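Looking after a wooden table, and a few other things while we're at it

I have had the same kitchen table for most of my married life, and I get asked about it more than I get asked about my cooking (make of that what you will!). Last month's bit on descaling kettles brought in a lovely pile of letters, and a good half of them wandered off the subject and on to tables, worktops and chopping boards, so tables it is.

Everyday wiping

Use a soft cotton cloth, wrung out until it hardly drips, with one small drop of washing-up liquid in a bowl of warm water. Wipe along the grain, go over it again with a clean damp cloth, then dry it with a tea towel. Please do dry it. I used to leave mine to the air and wondered for years why the end by the window felt rough, when all the while I was leaving little puddles there every night after supper.

Kitchen spray is fine on a tiled worktop but I don't like it on wood, and bleach I won't have near it at all. The green scouring side of a sponge will leave scratches that you'll only notice when the sun comes round, and then you'll notice nothing else.

White rings from mugs

These sit in the finish and look much worse than they are. Lay a dry, folded tea towel over the ring and go over it with a warm iron, no steam, for 10 seconds or so at a time, lifting the cloth in between to have a look. Don't wander off to answer the door. If you haven't the nerve for the iron, a dab of plain mayonnaise left on overnight is the old way, and my aunt in Lesthorpe swore by it, though she also put mayonnaise on her rubber plant.

Dark rings are another matter. Those have gone down into the wood itself and usually want sanding.

Ink, crayon and candle wax

For wax, put a few ice cubes in a plastic bag and rest it on the drip until it goes hard, then ease it off with an old bank card. Crayon comes away with a little bicarbonate of soda on a damp cloth, rubbed very gently. Biro I have mixed luck with. Kagiso Buthelezi wrote in to recommend a cotton bud and a touch of surgical spirit, and I tried it on the underside of a drawer and was quite impressed, but it can lift varnish, so do try it somewhere hidden first.

Crumbs in the join

If your table has an extending leaf you'll know exactly what I mean. A dry pastry brush is the thing, or a wooden cocktail stick for anything that has set. I do ours with the leaf pulled right out and a sheet of newspaper on the floor, and I am always a bit ashamed of what comes out.

Oiling

An oiled table likes to be done twice a year, and I do mine after Christmas when everybody has gone home and it's looking thirsty. Clear everything off, wash it the evening before and leave it overnight. Next morning, put a spoonful of oil on a lint-free rag (old pillowcases are perfect) and work it in along the grain, a thin coat, much thinner than you think. Wait 10 minutes, then wipe off all you can with a fresh rag. If it's still tacky the next day there was too much on it, and you'll need to buff it for longer than you'd like.

Do mind the rags. Oily cloths can heat up and catch fire by themselves when they're left in a heap, so spread them flat outdoors to dry, or soak them in water before they go in the bin. Varnished tables don't need oil at all. It only sits on top and gathers dust. 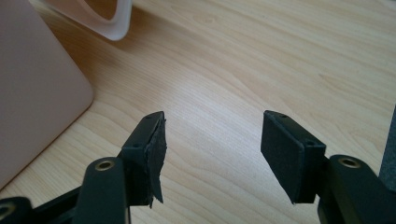

Lumanlan, January 2019

Pale wood shows its grain so prettily when the light falls across it, all those fine wavy lines, and I think it's worth the bit of trouble to keep it that way. It's also the best light for checking your work. Crouch down until your eye is level with the top and look along it towards the window, and any patch you've missed or smear you've left will show up at once.

Mimoza Karagiannis asks whether she should sand her whole table or only the bad corner. I'd say the whole top, I'm afraid, if it's a light wood, as a single sanded corner tends to come up a different shade and you'll be looking at it every breakfast time. Go with the grain, start with a medium paper and finish with a fine one, and vacuum up the dust before you bring any oil near it.

Next time I'll be on to bread bins and how to stop them smelling, so do send me your ideas, and if anyone has a good way of getting old price stickers off glass jars I should love to hear it.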